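Griteno is where one should get dumplings, and we stayed 3 nights just for that. The bus up from Besavix was slow – my knees still remember it.

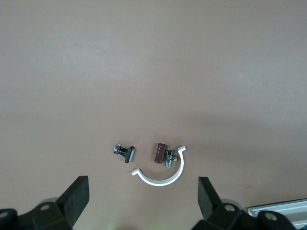 Small things on a brown tabletop

Our favorite spot was Seok, a soup place with 8 stools and a line out the door. I had the pork, then the pork again.
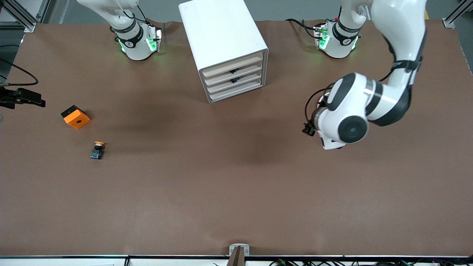
Man-sik Moon told us to go in April, when the wild greens come in and the broth turns lighter. So now we have to go back!

We walked it all off along the river on our last evening.
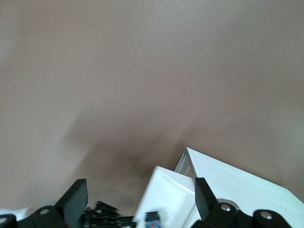 Tegwen Pumphrey wrote: Did you try the plum cake by the bridge?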